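Cladent wrist kit for PC teardown, worth it?

Forum: Small Shop Automation > Grippers and Tooling

benchrat_ohio
Posted 20 Jun 2026

Looking for opinions on the Cladent wrist kit. It's the two-finger gripper plus the wrist camera and their mounting plate. We strip old desktop towers for parts and I want an arm to do some of the boring steps, mainly memory, data cables and drives. Flimerham has the kit on their list but won't quote me a lead time. Has anyone run one inside a case and not just on a flat table?

torquestripe

We've had one since March. 175 towers through it so far. Memory is fine if you open the latches in a separate move first. Drives are fine too. Cables are where you lose time.

The fingers are wide. On a full tower there's room, but you have to come in from the drive cage side and keep the wrist low, or you end up pushing on the harness.
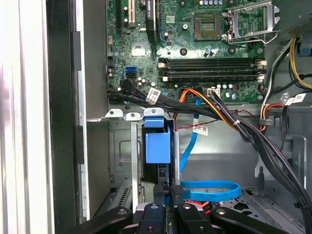 Once the memory is out I send it after the SATA cable next. A blue one against a green board is easy for the camera to find. Black cables bundled together are a different story. It grabs two when you want one, and the barcode flags on the cables throw off the grasp point. I still do the main power plugs by hand.

nullmodem77

I returned mine. The Drusetti fingers are narrower and they fit the same plate if you drill it. Cladent told me the wide fingers were "general purpose." In a small form factor case they don't fit at all.

torquestripe

He asked about towers. I wouldn't use it on small cases either.

nullmodem77

He said desktop towers, and half of what gets sold as a tower has no room around the cage. Measure first. I had 121 units in my test batch and gave up on 17 of them for clearance alone.

benchrat_ohio

That's useful. Does the camera software cost extra after the first year? The page isn't clear.

torquestripe

Yes, it's a yearly license per arm. You can run the gripper without it but then you need your own vision. The camera itself is OK. Focus is soft on anything close, like the side of the case when you're down inside.

oldsolder

We use the Oyewole software with the Cladent hardware and skip the license. Setup took me about 200 hours, so don't call it free.

nullmodem77

At that point just hire someone with a screwdriver.

benchrat_ohio

I have someone with a screwdriver. He's the one who wants the arm. I'll measure a few cases Monday and ask Flimerham for a loaner.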